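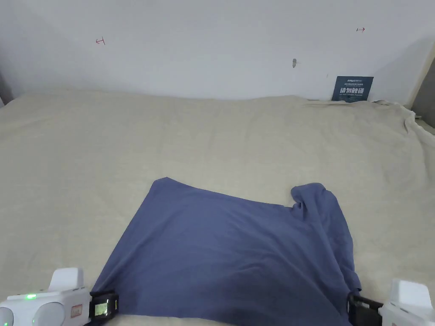
T-shirt on a plain beige cloth, before smoothing. One sleeve is still bunched.

Folding a Thin Knit T-Shirt to a Fixed Width

Thin knits shift while they are being folded. Most uneven stacks come from a shirt that was crooked before the first fold, so this method spends more time on the layout than on the folds.

What you need

A flat surface larger than the shirt
A woven cloth to cover it, light in color if the shirts are dark
A folding board or a strip of stiff card, cut to the finished width

The Gesden drawer inserts used for these instructions take a fold 375 mm long before the final halving. Measure your own drawer and change the figure if needed.

Step 1. Cover the surface

Spread the cloth and pull it tight at the corners. A slick tabletop lets thin jersey slide. A woven cover holds it in place but still allows small corrections.

Step 2. Lay the shirt down

Place the shirt front side down with the collar away from you. Hold the bottom corners, lift the hem slightly, and lower it again so that air does not stay trapped under the body.

Step 3. Remove the distortion

Check the side edges first. If one runs straight and the other gathers into vertical folds, the shirt has twisted. Draw the gathered side outward at the hem, keeping the tension low. Knit fabric stretches easily and will spring back after folding if it is pulled hard.

Next, open the sleeves. A sleeve folded up under itself leaves a hump that shows through every later layer. Reach inside, push the cuff out, and press the seam flat with your palm. Diagonal creases across the body usually point to a shoulder that is out of line. Move the shoulder, then smooth from the center outward.

Step 4. Fold the sides

Set the board on the back, centered below the collar. Fold one side over it and turn the sleeve back along the new edge. Repeat on the other side and slide the board out.

Step 5. Fold the length

Bring the hem up 6 cm, smooth it, then fold the lower half to just below the collar. Fold once more for drawer storage. For open shelves, stop at the first halving.

Stack no more than 6 shirts. Taller piles lean when one is taken from the middle.

Instructions by Eetu Saarinen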